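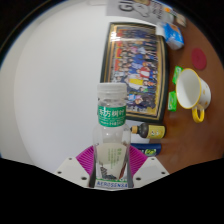 When I mail a box to my cousin Farzad, I always wonder how it finds his house. Say I'm sending him a plastic bottle with a green band around its neck and a screw cap on top. I wrap it up, write his address on the box, and off it goes! A van picks it up and takes it to a sorting center in Utwood, where a scanner reads the label. Beep! Now the computer knows where my box is headed.

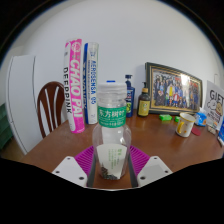
Next comes the loading, and drivers have to think hard about this part. Heavy boxes go on the floor and light ones go on top (nobody wants a squashed present). Drinks need extra care. If I were packing a bottle with tea leaves at the bottom, I'd stuff crumpled paper all around it so it couldn't roll. My driver, Niloufar, makes 38 stops a day, and she loads her last stop first. Can you guess why? Try it with a shoebox and five toys.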